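Ticket 2328: stock labels printing with the wrong colour name
Site: Kurnthorpe
Raised by: Chantelle Botha
Assigned to: Bongani Van Wyk
Status: Closed

09:40 Chantelle Botha
Since the August update to Zorkus, every label we print for the teal line says "Blue". The item screen still says "Teal". Yellow, red and orange are fine. I have 633 labels in the queue and have stopped the run.

10:05 Bongani Van Wyk
Thanks. Please send the item export and tell me which label template you are using. Is it the same on both printers?

10:22 Chantelle Botha
Export attached. Template is Gumede 2. Same on both printers. I restarted the print service and nothing changed.

11:15 Bongani Van Wyk
Found it. The colour field in the template is now limited to a short list, and anything not on the list falls back to the nearest parent colour. Teal sits under Blue. I have asked Karabo Mokoena to put the old list back.

13:30 Karabo Mokoena
List restored on the test server. Printed 220 labels from the export and checked them against the item screen. All match. One older item had no colour code at all, so I filled it in by hand. Moving the change to live at 14:00.

14:20 Chantelle Botha
Cleared the queue and printed again. Teal is correct. Please keep the ticket open until the afternoon run is done.

16:45 Bongani Van Wyk
Afternoon run finished with no errors. Closing.

Attachments

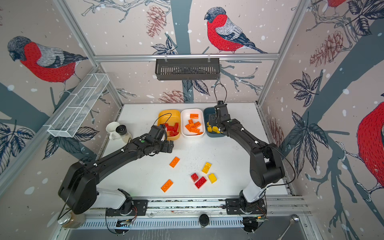
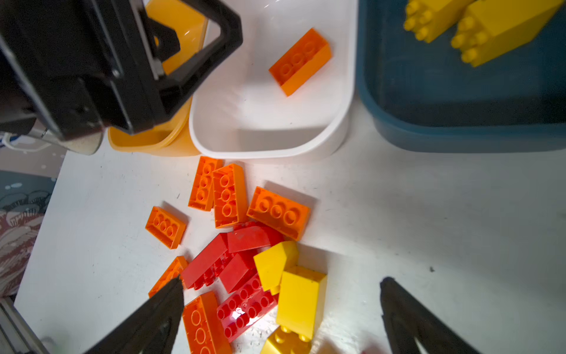
Follow-up from Henryk Jakubowski, 17:10
Do we need to reprint the labels that already went out with the wrong colour name?

Reply from Bongani Van Wyk, 17:25
Only where the customer sorts by the printed name. The barcode carries the item number and was correct throughout.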